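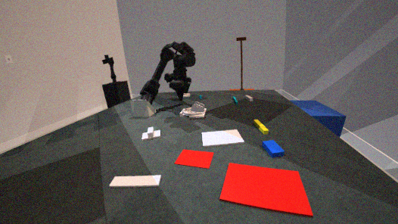 A simulated view of the robot arm at its table, with blocks and flat panels laid out to be handled.

Ask the people on the early shift at Brennan what has changed since June and most of them will tell you about their wrists before they get anywhere near the robot. The company makes small wooden fittings in Orklow, and for years the job of picking up each part, turning it the right way and passing it along was done by hand, all day long, by whoever had drawn that bench for the week.

Now a good share of that work goes to an arm the staff call Irden, after the software that runs it. Before it gets a new job on the floor, the whole thing is tried out on a computer first, with a make-believe table, make-believe walls and pieces scattered about, and the people who know the parts best are invited to sit down and watch. That last bit was Eimear Sheehan's idea (she has run the bench crew for 11 years and is not shy about a good idea when she has one), and by all accounts it has made the biggest difference of anything.

"I thought I'd be in the way, to tell you the truth," she said over a mug of tea on Thursday, with one eye on the clock. "But the programmers kept asking me things. Where would you take hold of this one? Which side would you come at it from? Well, I've picked up more of those than I've had hot dinners, so I had plenty to say!"

A part with slanted sides and a rounded bottom edge, for instance, is a fussier thing to hold than it looks, and the crew spent most of one afternoon talking over how the two fingers of the gripper ought to meet it.
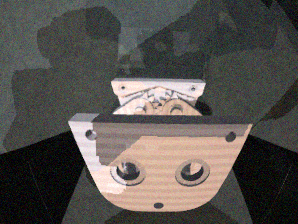
Those talks now happen every week, and six of the bench crew have signed up to take a regular turn at them, with the hours paid the same as any others. Treasa Quinlan, who came over from the supplier, Erar, to help with the changeover, has been teaching them to set up a trial themselves, moving the pieces to awkward spots and running it again.

Not everybody is won over, and it would be wrong to say so. A few of the longer-serving hands miss the chat across the bench, which was a large part of the day for them, and one or two have asked plainly what happens when the arm gets faster. The company says no jobs have gone and that none are due to go, and it has put that in writing. Sheehan says she was glad to see it on paper and means to keep her copy.

The arm's best shift so far came to 1,584 parts, with around 200 set aside for a person to check. Those still go to the bench by the window, where the radio is, and there is already some friendly arguing over who gets to sit there next week.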